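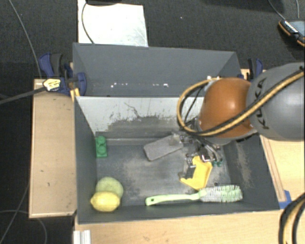 Pourquoi l'éponge boit-elle et pas la brosse ?

Petites explications pour celles et ceux qui aident à la vaisselle (et pour ceux qui aimeraient bien y échapper)

Par Ngan-ling Poon, mis en ligne le 20/07/2022

Tu connais sûrement le coin de l'évier. C'est un endroit un peu en désordre, dans presque toutes les maisons que j'ai visitées, et c'est pourtant un de mes endroits préférés. On y trouve une éponge, une brosse, souvent un citron à moitié pressé qui attend qu'on s'occupe de lui, parfois un jouet qui a pris un bain avec les assiettes et qu'on a oublié là. Quand j'étais petite, je m'asseyais sur le plan de travail pendant que ma grand-mère lavait les casseroles, et je lui posais tellement de questions qu'elle finissait par me tendre le torchon pour m'occuper les mains. Je vais donc essayer de répondre aujourd'hui à quelques-unes de ces questions, en prenant mon temps, parce que ma grand-mère, elle, n'avait pas toujours le temps !

Commençons par l'éponge

Prends une éponge bien sèche et regarde-la de tout près, le nez presque dessus. Tu verras des trous, des gros et des petits, et même des trous à l'intérieur des trous. On appelle ces trous des pores. Tant que l'éponge est sèche, ils sont remplis d'air. Quand tu la poses dans l'eau, l'eau se glisse dedans et l'air s'en va, ce qui fait quelquefois de jolies petites bulles.

Mais comment l'eau fait-elle pour grimper toute seule ? L'eau aime bien s'accrocher aux choses. Tu l'as déjà vu sur une vitre, les jours de pluie : les gouttes restent collées au carreau au lieu de tomber tout droit. Dans un passage très étroit, l'eau s'accroche aux parois, monte un petit peu, s'accroche encore et tire derrière elle l'eau qui suit. Les scientifiques appellent cela la capillarité. C'est un mot un peu long, qui vient du mot latin pour « cheveu », car ces passages peuvent être aussi fins que des cheveux. C'est la même chose qui arrive à ton biscuit quand tu en trempes seulement le bout dans le lait et que le lait monte jusqu'à tes doigts.

Il existe plusieurs sortes d'éponges. Les toutes premières venaient de la mer, et ce sont des animaux ! Des animaux sans yeux, sans bouche et sans pattes, qui vivent accrochés aux rochers et laissent passer l'eau à travers leur corps pour y attraper de minuscules choses à manger. On en vend encore, surtout pour le bain. Les éponges de cuisine, elles, sont le plus souvent fabriquées dans des usines, soit avec de la cellulose, une matière qu'on tire du bois, soit avec une sorte de mousse en plastique. Celles en cellulose deviennent dures en séchant, tu as dû le remarquer, et redeviennent toutes molles dès qu'on les mouille.

Et la brosse, alors ?

La brosse ne boit presque pas. Ses poils laissent filer l'eau, et si tu la secoues au-dessus de l'évier (au-dessus de l'évier, j'insiste, pas au-dessus du chat), elle est bientôt débarrassée de la plus grande partie de ses gouttes. Son travail à elle, c'est de gratter. Chaque poil est assez souple pour se plier et assez raide pour revenir à sa place. En se redressant, il pousse la saleté. Comme les poils sont fins, ils entrent là où l'éponge reste à la porte : entre les dents d'une fourchette, dans les trous d'une passoire, au fond d'un verre étroit.

Le manche a son importance aussi. Il garde tes doigts loin de l'eau très chaude et il te permet d'appuyer plus confortablement. Si tu as chez toi une brosse à manche plat, essaie de la tenir tout au bout, puis tout près des poils. Tu sentiras que ta main ne fait pas du tout le même effort.

On fabrique des poils de brosse avec des plantes, avec des crins de cheval ou avec du nylon, qui est un plastique. Quand les poils se couchent tous du même côté et ne veulent plus se relever, la brosse a bien mérité sa retraite. Chez moi, elle va alors au jardin, où elle nettoie les bottes et les pots de fleurs pendant encore de longs mois.

Le citron, un drôle d'assistant

Si tu as déjà croqué dans un citron, tu te souviens sûrement de la grimace. Ce goût qui pique vient surtout de l'acide citrique. Le citron vert en contient aussi, et lui aussi fait grimacer (j'ai vérifié, par conscience professionnelle).

Cet acide est très utile à la cuisine, et pas seulement dans les gâteaux. As-tu remarqué des traces blanches autour du robinet ? C'est du calcaire. L'eau du robinet a souvent voyagé dans des roches avant d'arriver chez toi et elle en a emporté un tout petit peu avec elle, trop petit pour qu'on le voie. Quand une goutte sèche, l'eau s'en va dans l'air, mais ce petit morceau de roche reste là. Goutte après goutte, cela finit par faire une croûte blanche. L'acide du citron attaque le calcaire et le dissout doucement.

Attention, le citron ne fait pas tout. Il n'aime pas beaucoup le gras. Pour une poêle où l'on a cuit des saucisses, il faut du savon ou du liquide vaisselle, qui attrape le gras d'un côté et l'eau de l'autre, un peu comme si tu donnais la main à deux amis qui ne voulaient pas jouer ensemble. Ne mets pas de citron sur le marbre non plus : le marbre est fait de calcaire, et il garderait une vilaine marque. Et on ne mélange jamais le citron, ni rien d'autre, avec de l'eau de Javel. Les produits ménagers, on les laisse aux grandes personnes.

À toi d'essayer : la course de l'eau

Il te faut une assiette creuse, un peu d'eau, une éponge sèche, une brosse à vaisselle propre, et une brique de jeu en plastique, de celles qui ont des petits ronds sur le dessus. Demande aussi à un adulte de rester dans les parages, surtout pour le verre doseur s'il est en verre.

Verse 40 millilitres d'eau dans l'assiette. Avant de toucher à quoi que ce soit, devine : qui va ramasser le plus d'eau ? Écris ta réponse sur un papier (et n'aie pas peur de te tromper, je me trompe tout le temps).

Pose d'abord la brique dans l'eau, attends 16 secondes, puis ressors-la. Elle est mouillée dehors, mais l'eau n'est pas entrée dans sa matière. Le plastique dur n'a pas de petits passages où l'eau pourrait se faufiler. Une serviette, et la voilà sèche.

Continue avec la brosse, les poils vers le bas. Quelques gouttes restent entre les poils, là où ils sont très serrés. Tiens, revoilà notre capillarité ! Elle est plus timide, mais elle est bien là.

Termine avec l'éponge. Pose-la sans appuyer et regarde sa couleur changer par le bas, puis de plus en plus haut. Presse-la ensuite au-dessus du verre doseur et lis combien d'eau elle te rend. Tu n'en retrouveras pas autant qu'au début, car il en reste toujours un peu cachée dans les pores. C'est pour cette raison qu'une éponge essorée reste humide si longtemps.

Faut-il laver l'éponge ?

Oui ! Cela paraît bizarre de laver ce qui sert à laver, mais une éponge humide, avec des miettes dedans, est une maison très agréable pour les microbes. Ils y ont à boire, à manger, et souvent bien chaud. Pour ne pas trop leur faire plaisir, on rince l'éponge à l'eau claire, on la presse fort et on la met debout, dans un endroit où l'air passe bien. Quand elle sent mauvais ou qu'elle s'effrite, on en prend une neuve. La brosse sèche plus vite, et beaucoup de microbes s'y plaisent moins.

Les questions que vous m'avez envoyées

Pourquoi l'éponge a-t-elle parfois un côté qui gratte ? Ce côté est fait de fibres emmêlées, plus dures que la mousse. Il décolle bien ce qui a brûlé au fond d'un plat, mais il peut rayer une poêle antiadhésive ou tes lunettes, alors on le garde pour les choses solides.

Est-ce qu'un citron flotte ? Très souvent, oui. Sa peau épaisse contient beaucoup d'air, comme un petit gilet de sauvetage. Le citron vert a d'ordinaire la peau plus fine et il lui arrive de couler. Fais le test dans un saladier, puis essuie les fruits et remets-les dans la corbeille, on s'en servira pour la limonade.

Peut-on laver ses jouets avec la brosse ? Les briques en plastique, oui, avec de l'eau tiède et une goutte de savon. La brosse est parfaite pour passer entre les ronds, là où se cachent la poussière et la vieille pâte à modeler. Choisis-en une qui ne sert pas aux assiettes, laisse sécher tes briques à plat sur un torchon, et attends le lendemain pour reconstruire ton château.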